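The Ferry to Stekby

The ferry to Stekby had stopped running in February, the year my aunt took the job at the Plarkholm baths, and by the time I was old enough to visit her there was a road. I still asked to go by water. She told me there was no water to go by, only the inlet, and that had silted up.

I went back when I was 35. My aunt had died and left me the flat over the hardware store, along with a box of receipts and a key with a paper tag that said Patwary. I didn't know what Patwary was. The man in the hardware store said it was the old storage building behind the baths, named for the family that built it, and that I should go before dark because the lights were off back there.

The baths were open. A woman at the front desk took my money before I could explain, so I went in and swam. The pool was smaller than I had it in my head. There were two other people, an old man doing a slow backstroke and a girl who stayed in the shallow end with her hands on the rail. The water tasted of pennies, the same as before.

My aunt's work had been the towels. She washed them, dried them and folded them, and she handed them over the counter through a little window with a shelf. She had a way of doing it. She laid each one out flat, took hold of a corner, and waited a second before she made the first fold. I asked her once what she was waiting for. She said she was letting it settle. 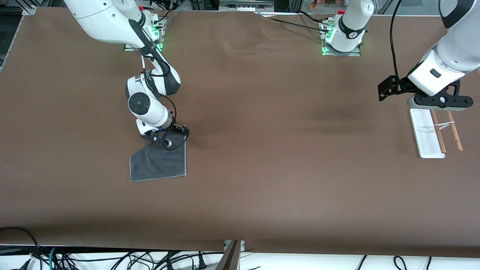
A dark gray towel, held at one corner.

When I got out, I sat on the bench in the changing room for a long time. Somebody had scratched STUKEL into the wood, deep, and somebody else had tried to sand it off. Stukel was the company that ran the ferry. I put my thumb in the S and remembered doing the same thing as a child, with my feet not touching the floor.

Then I dressed and went around the back with the key.

The Patwary building was a long brick shed with 2 doors. The first had been bricked up. The second opened after I leaned on it. My aunt had rented one unit, number 255, at the far end, and I found it with the light on my phone. The lock was stiff but it turned.

I had expected furniture. What she had was a bench from the ferry, the slatted kind that used to run down the middle of the lower deck, and a life ring with the paint gone, and a tin with tickets in it. The tickets were unused. They were all for the same crossing, Plarkholm to Stekby, one way, adult. I looked at the dates on the first few and each was a week later than the one before it.

She had bought a ticket every week, then, and walked back up the hill to work. She never said a word about Stekby to me except that there was no water to go by. I tried to think who she might have known over there. I could not come up with anyone.

I sat down on the bench. It was cold through my pants and my hair was still wet. Outside a truck went by on the road, and after it I could hear the pump from the baths – a low steady knock in the wall.

I took one ticket and put the rest back. I locked the unit and returned the towel at the window, where a boy I didn't know dropped it in a bin without looking at it.

The bus to Stekby took some 35 minutes. I held the ticket out to the driver when I got on. He read both sides, handed it back, and told me the fare.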